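Mindutetti teleop group, weekly meeting
23rd November, small lab at Berkerport

Present: Meirion Craddock (chair), Beca Gethin, Bautista Núñez, Zoltán Gál (notes)
Apologies: Nerys Eynon

## 1. Last week's actions

- Leader arm wrist joint: Bautista swapped the encoder cable and the jitter is gone. Big cheer for this one, it has been bugging us since July!
- Foot pedal for start/stop: done. Beca loves having both hands free.
- Ruddock have not replied about spare finger pads. Meirion to chase.

## 2. Hand guiding or remote control?

Long and really enjoyable discussion. Beca showed her hand-guided folds, and they are lovely and smooth, but her sleeves keep getting into the camera view. Bautista finds the leader arms slower to learn (he wants ten minutes of warm-up before he records anything), though the recordings come out much cleaner. Zoltán pointed out that hand guiding is still great for trying out a new grasp before we commit to it.

Agreed: leader arms for all cloth folding. Hand guiding stays for tryouts.

## 3. Folding task

Target is 1000 demonstrations, up to 100 per operator per day. Two folds, then release and back to home. If a corner slips, keep going and regrasp. Meirion is very keen to have those recoveries in the set, and Beca said they are the most fun to drive anyway.

Start position: cloth flat on the green table cover, turned at an angle, tag side toward the back. Bautista wants the angle changed between takes, and everyone was happy with that.
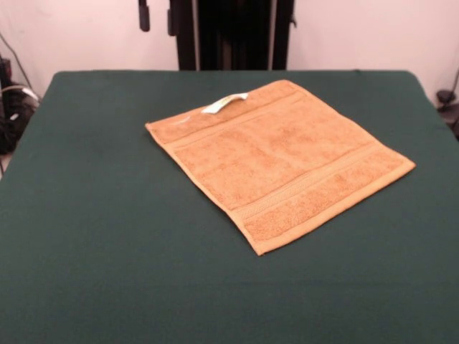 ## 4. Actions

- Beca: write up the start position and the regrasp rule on one page
- Bautista: train Nerys on the leader arms
- Zoltán: replay script for checking takes, first version to the Gasora folder
- Meirion: Ruddock, finger pads

Next meeting same time, same room. Beca is bringing more cloths.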